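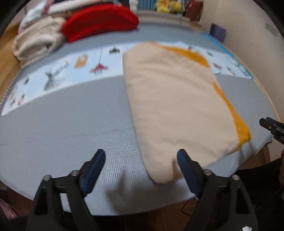 The House Rules

At Goltero, the people who teach machines to fold have written down how to behave in somebody else's bedroom

The first rule in the Goltero handbook has nothing to do with machines at all. It says to take your shoes off. Ritu Dixit wrote it on the back of a delivery slip one January, along with seven others, and taped the slip inside the lid of the equipment case, where a laminated copy still lives today. There were 8 rules then and there are a good many more now, but she has never let anyone move the shoes from the top of the page.

"If you get that one wrong, the family has already made up its mind about you," she told me, pouring tea in the narrow kitchen that serves as the company's front office. "You can be very careful with the data afterward. They'll still remember the boots."

Goltero collects demonstrations of housework. Its people go into homes by arrangement, a hand-held gripper in each hand, and fold, stack, smooth and put away, and what the grippers record goes to clients who train household robots. It's patient work, and a good deal of it happens around beds. A bed is a wonderful place for it, Dixit says, because everything soft in a house seems to end up there sooner or later, the blankets and the quilts and the throw that really belongs on the couch.

It is also the most private piece of furniture most of us own, and that is where the handbook earns its keep. I spent a long, happy afternoon reading it, and I can report that it's one of the few workplace documents I've ever wanted to take home with me.

Take the section on consent, which runs to two and a half pages. The householder signs for each room separately, and a signature for the living room doesn't carry over to the bedroom, however friendly everybody has become over lunch. Family photographs, letters, medicine and anything with a name on it are moved by the householder before work starts. The collector never moves them, even when asked nicely. If something turns up later under a pillow, the recording stops, and that take is deleted while the householder watches.

Then there are the fabric rules, which I suspect Dixit enjoys most. Every cloth gets felt by hand before a gripper comes near it. Anything beaded, hand-embroidered or visibly worn thin stays out of the session. Finger pads are wiped between homes and checked for rough spots by running them down an old pair of nylon stockings - if the stockings snag, the pads get changed. Fingers open fully before they come down to the sheet, and they close on a fold slowly, with no tugging if the cloth resists. You let go and start again.

Shanti Pathak, who trains the new collectors, thinks letting go is the hardest habit to teach. People want to finish the fold. They've got a corner pinched and it's slipping, and every instinct from a lifetime of laundry tells them to yank. Pathak has them fold the same blanket for 90 minutes on their first morning, with a break in the middle, and she doesn't correct anybody until the break.

"I want them a little bored," she said. "When you're bored you stop showing off and your hands go quiet."

Her own contribution to the handbook is the rule about mistakes, and it caused the longest argument the company has had. Some clients asked for clean takes only. Pathak felt that a bad fold, labeled truthfully as a bad fold, ought to be kept, and that quietly throwing it out was a kind of fib. The two sides settled it with a label sheet that has boxes for dropped, slipped, refolded and abandoned, and the collector ticks them before leaving the room, while memory is fresh. A second person reads back 70 takes from each batch against the sheet. If the ticks don't agree with the recordings, the whole batch goes back.

Other outfits have started to borrow from all this. Fundell, which does kitchens, asked for the consent pages and added a good paragraph of its own about knives. Bronis took the label sheet nearly whole. Dixit hands it over to anyone who writes and asks, and she'd like to see a shared standard one day, though she worries about it growing so thick that it stays in the van.

She has put an end date on her own version, by the way. The last page says the handbook must be reviewed every spring until 2054, the year she plans to turn eighty and be folded for by something else.

Before I left she walked me through the closing steps, the ones done at the door. Bedding goes back the way the householder likes it, which means asking. Cables are coiled and the case is checked against its list. The householder gets a card with a phone number and has two weeks to change their mind about any of it. Then the shoes go back on, outside, on the mat.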